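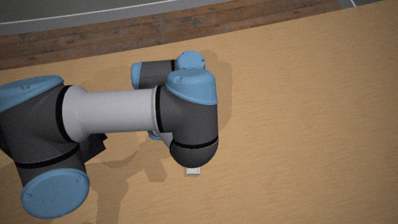 Tokarz Tabletop Teleop, Simulated Set

Release notes and data card, 5/23/24

What you are downloading

3,045 episodes of a simulated arm being driven over a wooden table by people holding a remote controller. Some of them drove it well. We kept the others too, with a flag, and we'll get to the flag.

Every episode was steered live by a person. No planner touched the arm, as you will notice the first time it takes the scenic route. The operators worked from the rendered views alone, so whatever the arm hid from the camera, it also hid from them.

Views

The overhead view is the one everybody wants and the one that will cause you the most trouble. The arm folds up under it, elbow in front and wrist tucked behind, and for long stretches you are looking at blue joint caps and a shadow on wood. If your model learns to read the shadow, good for it. Ours did for a week in December, and then we moved the light.

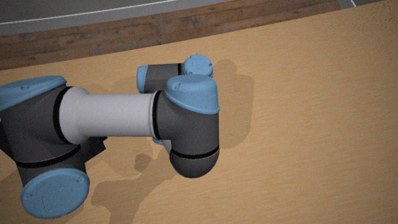
Layout on disk

Each episode is one folder. Inside you get the joint positions, the operator's commands, the rendered views and a short text file called notes. Commands and joint positions are stored separately on purpose — the arm lags the hand, and people who train on the wrong one write to us.

Episodes 300 to 357 were recorded with the controller's left and right swapped. They are flagged "mirror". The operator adapted after a while, and you can watch it happen in the commands.

The flag

"clean" means one of us watched the whole thing and didn't wince. "messy" means hesitation, overshoot or a second try. "mirror" is explained in the last section. There is no flag for boredom, though episode 100 makes a case for one.

Please don't drop the messy ones before you've tried them. On the Kemcombe baseline they helped with recovery and hurt nothing we measured.

Known problems

Contact is stiffer than it should be. Gripper opening is logged as commanded, so a blocked gripper still reports what it was told. Wide-view renders show the room, both pedestals and the table, and are handy for checking which arm you've loaded before you spend a night training on the other one.
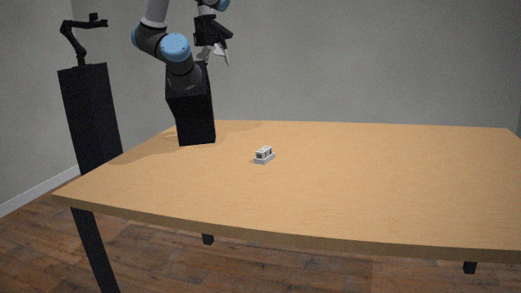 Gastamer wrote in to say that the wide view should be the default for operators as well, on the grounds that driving from overhead is like parking by looking at the roof. We agree, and the next batch will be recorded that way. The overhead view stays in the download.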